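Bedroom work, almost 1000 takes in

Filed under: Robot learning, Field notes
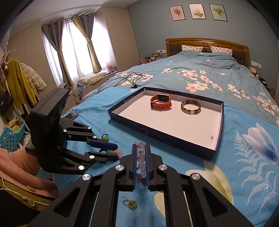
A reader going by Boluvau wrote in after my last post to say that small soft things like necklaces were a waste of collection time, and that I'd get more out of 1000 takes of cups and blocks than out of any amount of jewelry. The comment went on to say that a policy trained on messy home data mostly learns the mess.

I've thought about that for a couple of weeks and I don't agree, though I see where it comes from. Cups and blocks are easy to score. You know when a cup is on a shelf. With a string of beads it's hard to say when the job is done, and I've had to rewrite the instructions for the jewelry task three times because of it. The current version says: pick up one piece, lift it clear of the cover, put it in the lid, let go, back off. If the beads drape over the rim, it still counts. If they stay hooked on a pad, it doesn't.

I do this with two hand-held grippers, on the bed, in daylight. The task sheet is one I wrote for Fulstead, the name I gave this round of collecting. The set before it was Markamau, all kitchen, and I was glad to be done with it. Standing at a counter for hours is worse than kneeling by a mattress, at least for my back.

Some things I've learned on the bed:

Fabric moves. When you close on something small and lift, a bit of blanket can come with it. I used to throw those takes out. Now I keep them if I let go and try again in the same take, and I tag them "regrasp." There are 58 with that tag so far and I think they are the most useful ones I have.

Beads want a grip high up, near one end. If you take the string in the middle you get two tails swinging, and the swing takes a while to settle. I wait for it to settle in about half the takes and go straight on in the others, so that the model sees both.

A watch is easy if you take it by the band and hard if you take it by the case. A bangle is the other way from what I expected. I thought the round shape would roll away, but on fleece it mostly stays where you put it, and one finger inside the ring works fine. Charms on a cord are the worst of the lot. I leave them for the end of a session when I no longer care how long a take runs.

I don't tidy the room first. I did for the early takes and then stopped. With everything cleared off the bed, I was getting a lot of takes that looked alike, and my test runs fell over as soon as a phone or a cable was lying near the target. Now whatever is on the bed stays on the bed, and I move the pieces around between takes without thinking much about where they land. Boluvau would call that learning the mess. I'd say a bedroom has a phone and a charger in it and the model had better get used to them.

Light is the part I have least control over. Morning is best. By four in the afternoon the curtains are doing something different and the shadows run long across the cover. I record then too, but I write the hour down for each batch so I can split them later.

Labeling is slow. I mark the start of the grasp, the moment of lift and the release, and the release on beads can be argued either way. I've settled on the instant the fingers start to open. Economou, the little script I use to cut the takes, still guesses too late on that one, so I fix it by hand. I'll put the updated script up when it handles the bangle without crashing.

Next up is putting things back: lid to bed, one piece at a time, same pieces. I expect to have the first batch of that finished in April.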